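Prundel Two-Arm Soft Goods Cell
Demonstration and open day, Mikircombe showroom

Home > Handling equipment > Two-arm cells > Prundel

Part no. 1032
Supplied and serviced by Wongsuwan
Demonstrations: May, 10:00 am and 2:00 pm, bookings required

Overview

The Prundel is a two-arm bench cell for handling straps, rope, webbing and other goods that don't hold their shape. It is sold to small packing rooms and repair shops that already have a bench and power but no room for a fenced line. Both arms mount at the near edge of the bench, one at each corner, and work inward to a shared area in the middle. Each arm carries a gloved hand.

At the open day the cell is set up on a bench with a polished marble-pattern top. Visitors can watch both arms at work and talk to the person running them. Items on the bench include coiled rope, webbing straps with buckles and an open-topped black box.

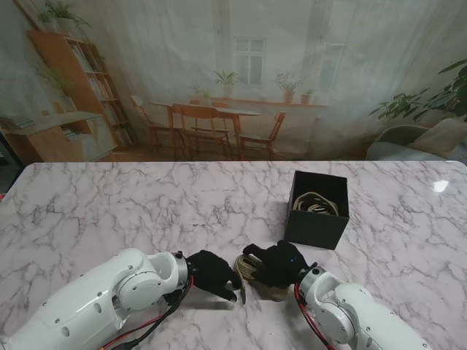
What the demonstration covers

Each session runs 14 minutes, followed by time for questions. The programme is the same morning and afternoon:

Picking up a coil of rope from a flat surface
Working with straps that have a buckle or tip on the end
Handling items next to an open box
The view from the wrist cameras

Kamonchanok Thaweesak runs the sessions and can change the order if a group has come to see one thing in particular. Let her know when you book. If you would like your own product tried in the cell, bring at least two of the same item. Anything longer than 760 mm when laid straight should be discussed with us first.

Strap handling

Straps are the most common request we get. The hard part is the free ends, as a buckle is heavier than the webbing behind it and tends to swing. The usual method is to hold the strap with one hand and leave the other for the box. 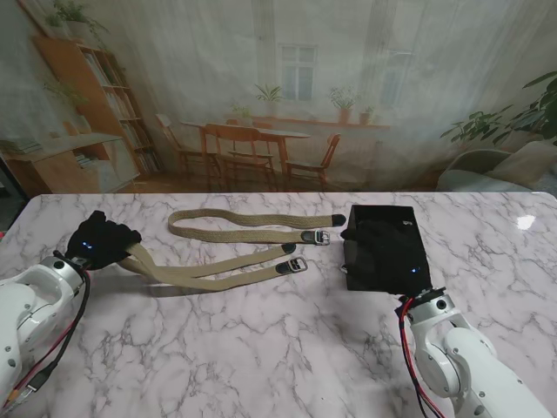 Khaki webbing straps in the left hand, with the right hand against the box.

The gloves are a wear part. They give some grip on woven and leather surfaces and are replaced by hand with the arm parked. One spare pair comes with the cell. Further pairs are ordered under part no. 138.

Wrist cameras

A small camera at the wrist gives the operator a close view of the fingers and whatever is in them. It is most helpful with braided or woven goods, where the bench view doesn't show how the item is sitting in the hand. The picture can be sent to any monitor on the same network. The colour setting is fixed at the factory, and exposure is set once when the cell is installed.

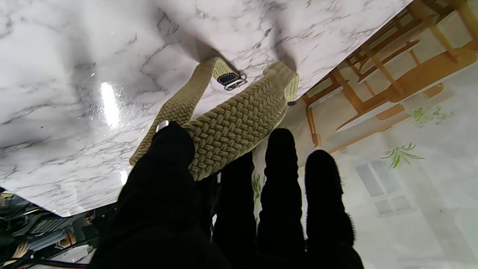
Can the cell run on our existing bench?
Most benches are suitable if they are level, fixed to the floor and deep enough for both arms to meet in the centre. We check this at a site visit before quoting. A glossy top is fine to work on, but a matte one gives less glare in the camera view.

Knitted and braided goods

Chunky knits behave differently from webbing. They squash when gripped and spring back when let go, so the closing force is set lower and the fingers come in more slowly. We suggest saving a separate setting for each type of item and labelling it by product name. Fibres will collect on the gloves over time. Brush them off at the end of the shift and don't use compressed air near the wrist.

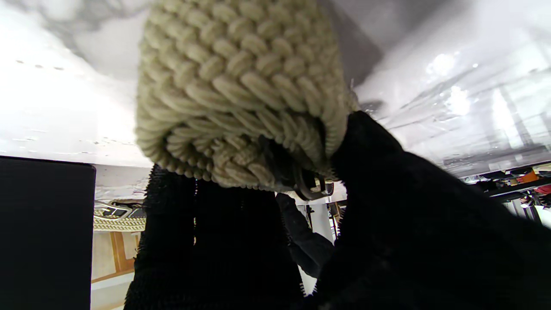

Wrist camera view: cream knit held between two black fingers.

Supplied with the cell

Two arms with wrist rings and hands
Wrist cameras
Cable sets
One spare pair of gloves
Operator manual, printed and on disc

Bench, boxes and monitor are not included.

Visiting the open day

The Mikircombe showroom is at the rear of the Ernorach building. Use the side entrance and sign in at the counter. Parking is free but limited, and there is a ramp beside the loading door. Closed shoes are required on the demonstration floor. Please keep behind the yellow line while the arms are powered.

Groups of more than six should book the 2:00 pm session. Quotes can be organised on the day or by email afterwards, and printed catalogues are kept at the counter.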